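Junaid Qureshi wants to talk about baseboards first. I had come to ask him about the table, which is what people write in about whenever he posts a picture of his front room, but he was already crouching by the wall when I got my notebook out.

"Black," he said. "Everyone told me white. White wall, white baseboard, that's what you do. And I looked at it for a week and thought, no, the wall needs a line under it!"

He's right, I think. The wall is big and plain, and he has no plans to hang anything on it. The black strip gives it somewhere to stop before the pale tile begins. He painted it himself in an evening, lying on his side with a flashlight, and he would happily do it again.

The room came to him with beige walls, a carpet he describes only as "tired," and tile underneath that he didn't know about until he pulled up a corner. The whole job took 23 days, start to finish, and cost him $1,193, with the cabinet and the table included. He keeps the receipts in an envelope and let me go through them. The most expensive single item was paint. The cheapest was a bag of felt pads for the furniture feet, and he bought a second bag when the first lot fell off.

"You can hear a chair on tile from the street," he said. "Get the good pads. Please."

The table is from Hattar, the secondhand place he has been going to since he was a student. It had been sitting at the back under a stack of lampshades with one leg wrapped in tape. The tape was hiding a crack, which he glued and clamped at home, and then he started in on the top with sandpaper and found out what he had bought.

"I got through the old varnish and this grain came up, this really warm brown, and I went and got my neighbor. I made her come over and look at it. She was in her slippers."
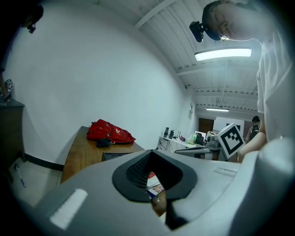 The wooden table, with the white wall behind and the dark cabinet at far left.

He finished it with two coats of Zesero oil, rubbed in with a cotton rag and left overnight each time. I asked if he worried about rings and scratches. He laughed. He uses the table for everything -- meals, mending, sorting screws, other people's projects -- and he figures he can sand it again in July if it gets bad. He does wipe it down with the grain, never across, and he demonstrated this for me at some length.

The cabinet was harder to love. It is dark where the table is warm, and for a while he meant to strip it to match. He even bought the stripper, a can of Pludero that is still unopened in the hall closet.

"Then I moved it over to the side, out of the light, and it just settled down," he said. "It didn't want to match. I put the tablecloths in it and left it alone."

His advice for anyone with a similar room is to move things before you paint them, sand them or sell them. He had the table in several places before he was happy, and for one of those he had to climb over it to answer the door. He also likes to sit on the floor for a bit in any room he's working on, since that's where you notice a crooked baseboard or a gap in the grout.

What's next? Chairs, he says. He has his eye on a pair at Hattar with woven seats, and he has already measured them, sat in them and asked the owner to hold them until he can borrow a van. After that there is the hallway, where the carpet is still down.

"I lifted one corner," he told me, grinning. "More tile!"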